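# Bags and zips: can a machine do it yet?

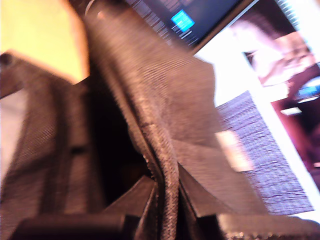 Page last changed: 4 September 2025

**Dark grey fabric bag, top open.** The zip runs down the middle with the cloth folded to either side of it. A screen is on behind.

The gallery on this site goes chore by chore, and each chore has its own page. Bags come after towels and before cutlery. The question is the same on all of them: if you handed the job to a machine today and left the room, would it be done when you came back?

For bags the answer is no for a soft bag and sometimes for a stiff one. The notes below go with the picture and follow the order in which a person would do the job. They come from the bench at Curkamley, where the household work is tried, and from the returns counter at the Tollville shop, where bags are opened, checked and closed again all day by hand.

## Finding the opening

A cardboard box has four edges and they stay where they are. With a cloth bag the mouth changes shape every time it is touched. The inside is often very dark as well, as it is in the picture, and a dark hole beside dark cloth gives a camera little to work with. Theresia Bachmann, who runs the bench, moved the lamps twice in June and got a better result both times. Few people are going to move the lamps in their hallway before packing a bag.

## Holding it open

People do this with one hand and don't notice. The fingers spread inside the mouth and the other hand does the packing. A two-fingered gripper can pinch one side, and then the other side falls in. Two arms can hold both sides, but then there is nothing left to pack with. The Lanz stand, a wire hoop on a foot, gets round this by holding the mouth for the machine. It works well on shopping bags. Somebody still has to put the bag on the stand.

## Putting things in

The best part of the job so far. Once the mouth is held, a folded shirt or a boxed item goes in most of the time. Loose items are slower. Anything with a cable is bad, as the plug tends to stay outside and drag the rest back out.

## Closing the zip

This is where most attempts stop. We ran 205 attempts on soft bags with the mouth already held and the bag already packed. The zip was closed fully in 22 of them. Another 18 got past halfway and stuck, nearly always with cloth caught in the teeth. A person feels that straight away and backs the slider up a little. The machine kept pulling.

On stiff cases with a large metal tab the figures are much better: 99 attempts, and more than half closed. We haven't put the two sets together in one score, as they are different jobs.

Curved zips are worse than straight ones. When the fabric folds on either side, the teeth don't lie in a line, and the pull has to change direction as it goes. A second hand holding the bottom end tight is the usual cure, for people as well.

## Handles and straps

They get in the way. A strap that has dropped across the mouth has to be moved first, and it may well drop back. On dark bags a black strap is easily mistaken for a fold or for the edge of the opening. Tying the straps down made the attempts go faster, but we left those runs out of the figures above. You would have to untie them again at the end.

## On the shop floor

Tollville asked a narrower question: could a machine check returned bags for things left in the pockets? Trandeck supplied an arm for the counter on loan. It could press the outside of a bag and report a lump, and it did that quite reliably. It could not open an inside pocket. The counter staff kept it for the pressing and carried on doing the pockets themselves, then sent it back when the loan ended.

## Where that leaves it

- Stiff case, large tab, good light: worth trying, with someone nearby.
- Open shopping bag on a stand: yes, if the items are simple.
- Soft bag with a long zip: not yet.
- Inside pockets: not yet.

Rucksacks with drawstrings will be added to this page when there are enough attempts to report. Corrections to Theresia at the Curkamley bench, please, with the name of the chore in the subject line.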